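Workshop Notebook, Finishing Room
Friday, November 13, 2020
Subject: Adhesion of the Skaso gray topcoat on bare and primed steel

Purpose. The Virarside order calls for a gray topcoat on the inside faces of open steel trays, and the customer has asked for evidence that the coating will hold at the corners and along the upper walls. The present entry records the first set of test panels and the condition of the room during the work. It continues from batch 1007, which was mixed and sealed earlier in the week.

Panels. Fourteen panels were cut from the same sheet, degreased with the standard solvent, and wiped with lint-free cloth until the cloth came away clean. Half were abraded by hand with 200 grit paper. The other half were left as received from Fosen. Edges were broken with a file on all panels. Two of the unabraded panels showed fingerprints under the raking lamp and were cleaned a second time before coating. Gloves are to be worn from the degreasing step onward, and the instruction sheet by the sink has been amended to say so.

Primer. The Kahsay primer was stirred by hand, strained, and applied in one pass. It went on thinner than expected at the lower edge of the hanging panels. The viscosity cup was found to have dried residue in the outlet, so the reading taken before spraying should not be relied upon. The cup has been soaked and returned to its hook. A fresh reading will be taken before the next batch is opened.
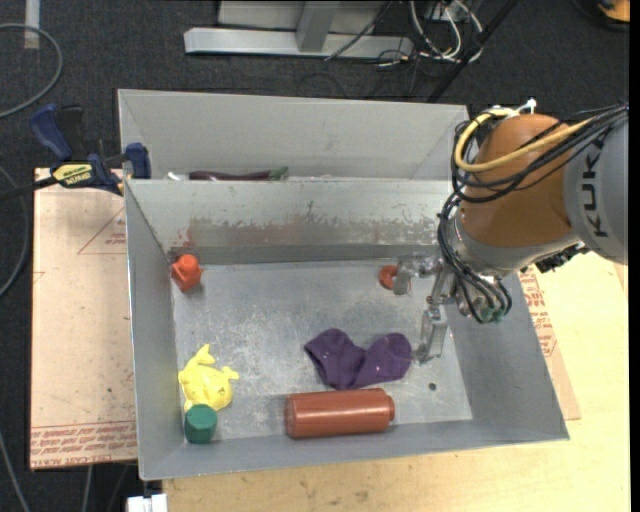
Topcoat was applied after the primer had passed the thumb test at the corner of each panel. Spray distance was held with the wire gauge. One panel was dropped while being moved to the rack and has been withdrawn; it is marked with a cross on the back and may be used for practice. Relative humidity in the booth stood at 85 percent when the first panel was hung, above the limit given in our own procedure. The work was allowed to proceed on the grounds that the dehumidifier had just been restarted – a decision that should be reviewed if the results are poor.

Cross-cut test. Only the practice panel has been cut so far, and it is not to be entered in the results table. The tape lifted small flakes at three of the intersections. The blade was not new. Blades are to be replaced before each series, and the drawer is nearly out of them.

Open points. The supplier's sheet for the topcoat gives two different recoat times, one on the front page and one in the table at the back. A written request for clarification has been sent to Skaso. Until a reply is received, the longer time applies.

The rack is not to be moved over the weekend. The remaining panels will be cut and taped on Monday, abraded set first. The lid of the waste solvent drum does not seat properly and requires a new gasket.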